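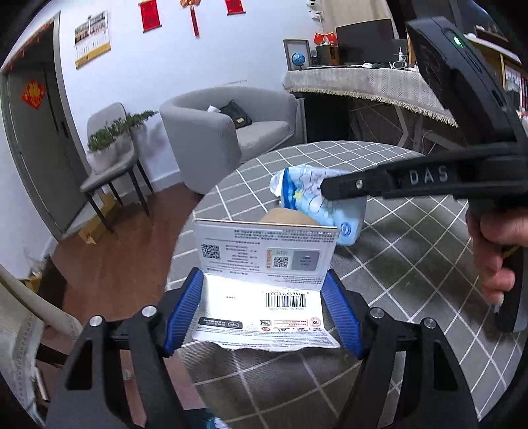
Small-product packaging should be flattened, read once, and thrown out on the day it is opened. I have held this position since March, when I cleared a dining table at my sister's place and sorted what came off it. Most of the volume was paper and film that had finished its job.

The usual defense of keeping a card is the warranty. Mulugeta Weldu made this argument to me at length, and he keeps a drawer to support it. The drawer contains cards for items he no longer owns. A product card backing carries a barcode, a code to scan, and several rows of print too small to read without a lamp. If any of it matters, copy the serial number and the purchase date into a file. The entry takes one line. The card takes up table space until somebody moves it, and then it takes up space somewhere else.

Torn packaging is the worst case. Once the edge is ragged, the card will not stack or stand, and it gets folded around whatever is nearest.
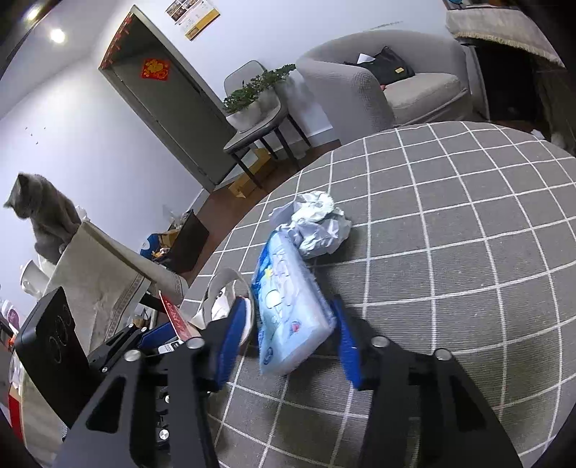 Tissue packs are a separate category and I would leave them alone. A soft pack belongs on a table because people reach for it daily. The used tissue does not belong there, and neither does any balled paper. A wastebasket within arm's length of the chair does more for a round table than any tray or organizer. Round tables need this more than rectangular ones, as they have no corners in which a pile can be squared off and contained.

Lakshmi Thampi objects that a lived-in table is pleasant and that I would clear the cat off the furniture if I could. I would not. A cat relocates itself without assistance. Cardboard does not.

My rule for mixed clutter is 10 minutes, one bag, and no second pile for undecided items. Straps and cables go to a hook or a box. Labels with no item attached go in the bag. Cards get the one-line entry and follow the labels. The tablecloth should then be shaken out, preferably outdoors.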